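How Does a Robot Know Where to Grab?

A camera near a robot's hand sends pictures to a computer. Each picture is a grid of tiny dots called pixels, and each pixel is stored as numbers for its color. A program called Trokent sorts the pixels into groups. Blue pixels that touch each other become one group, and the program treats that group as one block.

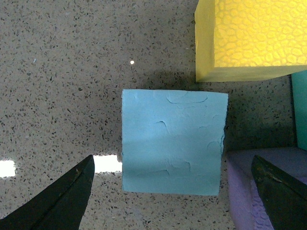
Next, the program finds the middle of the group. It also measures which way the sides point, so the two fingers can line up with them. Shadows and shiny spots can fool it. To fix this, programmers gave Trokent 700 practice pictures with the edges already marked.

The last part is planning. The planner tests 8 paths for the hand and throws out any path that would bump a nearby block. The shortest path left is sent to the motors.

Related
What Is a Pixel?
How Motors Follow Orders
Sorting by Color

Last updated: September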